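Front Office Diary: Perrin Football Club
May 10, 2022

The contract review for the coming season was completed this morning. The club enters the summer with three players whose agreements expire in September, and the football department has recommended that only one of them be renewed on improved terms. The recommendation concerns the left-sided center back acquired from Haselska. It was accepted after a long discussion of price.

The difficulty is easily stated. The player's representatives have asked for a salary that would place him above every other defender in the squad and close to the leading forward. His minutes support a strong offer. He was available for 30 league matches and was rarely substituted. His defensive figures are harder to read. The number of tackles he makes has fallen in each of the past two seasons, and the analysis department takes the view that this reflects better positioning and a deeper defensive line. The coaching staff agree. The finance department noted that a declining number is a declining number when it is presented to the board.
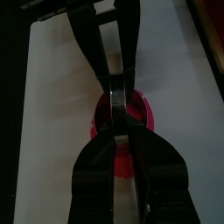
It was therefore decided to present the case in terms of goals conceded with the player on the field and off it, adjusted for the strength of the opponent. The sample without him is small, and the paper will say so in its first paragraph. The department was reminded that last year's paper on the goalkeeper placed its cautions in a footnote, and that the board did not read the footnote.

The afternoon was given to the wage structure. Zusness, who advise the club on payroll, returned their draft model with 402 rows, one for each contract clause now in force. Several appearance bonuses are triggered by the same match, a matter that had not been visible when the contracts were held in separate files. The exposure is manageable if the club finishes in mid-table. It is less comfortable if the club does well, and the budget should carry a reserve for that case.

A request from Wunis to discuss a loan for the reserve striker was also received. The terms are fair, with one exception. Wunis would pay the full salary but asks for an option to buy at a fixed price. The price was reasonable when it was first raised in the winter. The player has since scored regularly for the second team, and the department prefers a loan without an option — or an option set considerably higher. A reply will be sent tomorrow.
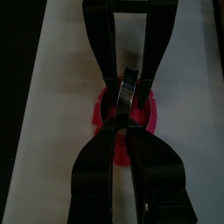

Close view of a shiny metallic band and a pink circular object.

Season ticket renewals are behind the pace of last spring by 200 seats, most of them in the east stand. The ticket office attributes this to the later deadline, and no change in pricing is proposed before the deadline passes. The figure will be looked at again with the match-day revenue forecast.

Outstanding at the close of the day: the revised offer to the center back, the reply to Wunis, and the corrected bonus schedule from Zusness. The draft board paper is to be circulated to department heads before the weekend, with comments returned in writing.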